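Shared Kitchen Rules Change This Spring

Last updated: May 18, 2023

The second-floor kitchen at Gratusden House is now open to both wings, so the old sign-up sheet is gone. Tenants in the Cimthorpe wing can use it from 6 a.m. on, the same as everyone else. The door code is still 3928.

Refrigerator space is by shelf. The top two shelves are for the east wing and the lower two are for Cimthorpe. The door is for condiments and drinks that people are willing to share. Write your unit number and a date on anything you put in. Food with no date will be thrown out on cleaning day, and so will anything more than 13 days old. Containers go out with the food, so take home any you want to keep.

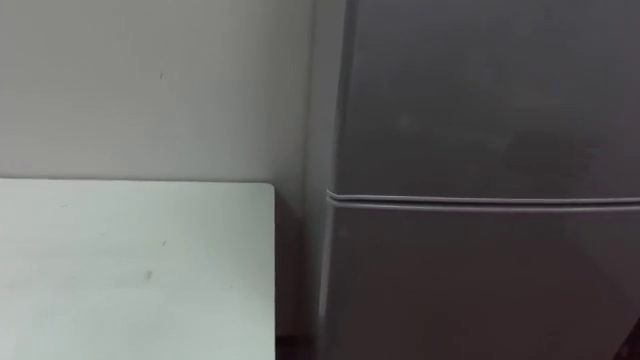
The table and refrigerator corner.

Please wipe the table after you eat. We had ants in November and would like to avoid them this year. Sponges are under the sink, and new ones are in the hall closet next to the paper towels. If you take the last one, leave a note for Tamara Ene in the office and she will add it to the Hurkano order.

The stove has been serviced. The left rear burner still lights slowly, and a part is on the way. Use one of the other three until it is fixed. The range hood fan should be on whenever you fry anything, as the smoke alarm in the hallway is close to the door.

We have set aside $400 for kitchen supplies through the end of the year. So far $70 of that has gone to a new kettle and a dish rack. Requests for other items can go in the office mailbox.

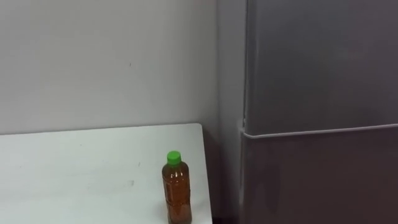 Can I keep food in the freezer over the summer if I'm away?
You can leave one bag per unit, marked with your unit number and the date you expect to be back. Tell the office before you go. Bags that have not been reported will be treated like any other undated food.

The Mwakalinga Room downstairs is still booked separately, and its small sink is for rinsing cups only.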